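Plonon Twin-Arm Bench Kit - Set-Up Guide
Section 4: Cable Routing, Table Layout and First Pick
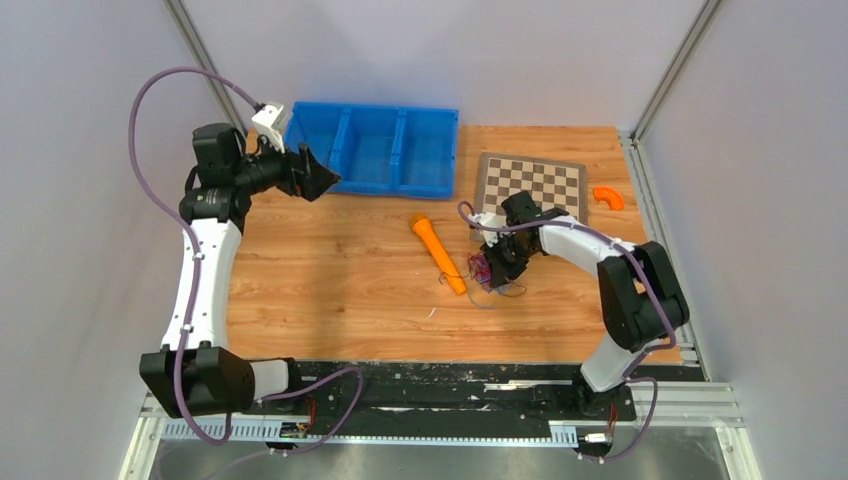
Figure 4-1. Plonon bench with both arms mounted and practice objects on the table. The right gripper is over the wire bundle.

This section starts with both arms bolted to the front of the table and the side and back panels in place. If the arms are not mounted yet, go back to Section 3. You will need the 2 mm hex key from the tool bag, a soft cloth, and the practice set (part 3894).

Main power stays off until step 4.3.

4.1 Route the arm cables

Each arm has one purple cable that serves the camera on the wrist. Do the left arm first. It stands closer to a side panel and is easier to get wrong.

1. Turn the left arm by hand until the long white link is nearly upright.

2. Plug the cable into the top of the white camera mount. Push until the collar clicks.

3. Let the cable rise from the mount in a wide loop and come back down over the long white link. Do not pull the loop tight. The wrist needs the slack when it reaches to the back of the table.

4. Press the cable into the two dark clips on the link, upper clip first. Figure 4-1 shows the left arm with both clips in use.

5. Bring the cable down in front of the lower joint housing and leave a rounded loop at the bottom.

6. Repeat for the right arm. Run the cable across the wrist and the white link, then over the large black housing and back toward the base.

7. Move each arm slowly by hand through its full reach. Watch the cable the whole way. If it goes tight at any point, open the nearest clip and feed more through.

CAUTION: Never bend the cable sharply at the camera end. A crease there can break the signal wires without marking the outer jacket. Replacement cables are sold in pairs under the Betora label.

NOTE: Kits with the older Kereama wrist use a shorter cable. Do not mix the two lengths on one bench.

4.2 Check the connector boards

A small connector board belongs under each base, at the front of the table. The thin red wires come up from the board toward the arm.

1. Check that each red wire is fully seated. Tug lightly. A good connection does not move.

2. Check that no wire lies between the base and the table edge.

3. Keep the cable loops beside the bases clear of the metal rail along the front. They should hang free.

The dark strip along the front of the tabletop takes a lot of wear from tools and base plates. Scuffs and scrape marks on it do not affect the arms. Replace the strip if it lifts or if an edge catches on a sleeve.

4.3 Power up

1. Close the enclosure door, if your bench has one, and clear hands and tools from the table.

2. Switch on main power. Wait 30 seconds. The arms may shift slightly as the joints take the load.

3. Start Zosa on the control computer and open the Bench page.

4. Select Home Both. The arms move one at a time, left arm first.

5. Confirm that both wrist cameras show a live picture. A black picture nearly always means a loose collar. Switch off, reseat the cable, and start again from step 1.

WARNING: The arms can move without a sound at low speed. Stay outside the enclosure whenever main power is on, even if both arms look still.

4.4 Lay out the practice objects

Switch off main power before you reach onto the table.

1. Place the blue three-compartment bin flat against the back wall, left of center. Empty all the compartments.

2. Open the folding board and lay it flat to the right of the bin. Leave the chess pieces in their bag. The squares are used for camera checks in Section 5 and the board must be clear.

3. Lay the long orange object on the open wood below the bin, at a slant.

4. Place the wire bundle next to its lower end. Loose strands can cross over the orange object. The pick routine is meant to cope with some overlap.

5. Wipe up scraps. Bits of trimmed insulation and slivers of plastic show up well on the wood and Zosa may list them as objects.

Exact placement is not needed. The bin is the one item that should go back to the same spot each time, and a strip of tape on the table helps with this.

4.5 Run the first pick

1. Switch on, home both arms, and choose Pick Single from the Bench page.

2. Set the speed to Low. Leave the grip force at 200, the factory value. Higher settings can flatten thin wire.

3. Click the wire bundle in the overhead view. Choose Right Arm.

4. Select Approach. The right gripper moves over the bundle with its fingertips pointing down and stops there. The left arm waits near the bin.

5. Look at the fingertips. They should be over the thickest part of the bundle and clear of the orange object. If they are off, select Nudge and use the arrow keys.

6. Select Grip, then Lift. Wait for the arm to stop.

7. Choose a bin compartment and select Place.

If the gripper comes up empty, select Back and repeat from step 4. Springy wire often slides out on the first try. Spreading the bundle a little flatter makes it harder to pick, so push it together instead.

If an arm stops partway and the Bench page shows Reach Limit, the object is too far back or too close to a side panel. Switch off, move the object toward the middle, and home both arms again.

If the left arm drifts toward the right arm while it is waiting, press the stop button and do not restart. Save the log from the Zosa File menu and send it to bench support with the kit serial number.

4.6 Before you leave the bench

Select Park Both and wait for the arms to settle, then switch off main power. Check the cable clips again after the first day of use. New cables relax a little and can work out of the lower clip.

Section 4 revised December 21, 2018, by Warrick Rewi. Replaces the May issue. Step 4.1.7 is new.

Continue to Section 5: Camera Checks.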